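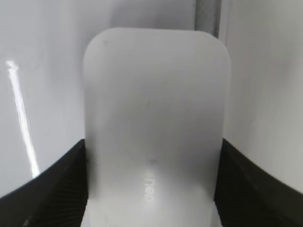
Call for participants: can a machine do your chores yet?

Trurano is looking for 10 people in and near Plokedville to help us find out how much ordinary housework and shop work a robot can take on. We think the answer today is "a little, slowly," and we would love your help in making it a bit more than that.

You don't need a technical background. If you have ever cleaned a kitchen, stocked a shelf or wiped down a display case at closing time, you already know things our engineers are still learning – and we mean that kindly, they're a lovely bunch.

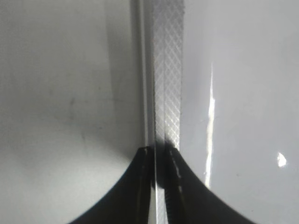
Thin things are what we are working on most this season. Plates and boxes get plenty of attention, but so much of a real chore comes down to an edge or a sliver of something that a person picks up without a thought. A narrow strip with a diamond crosshatch, upright between two black fingertips, asks for a good deal of care, and we want people who will watch patiently and tell us how they would go about it themselves.

Sessions run through June and last 30 minutes each, with coffee before and a long chat after (Nasrin Alipour, who leads the study, does love a long chat). 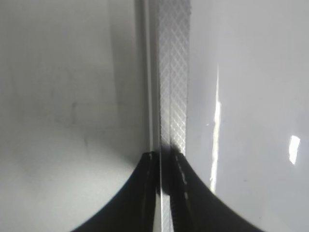
How to apply

Write a few lines to Selamawit Adugna at Trurano by 1/28/18. Tell us which chore you'd hand over first, and which one you'd rather keep.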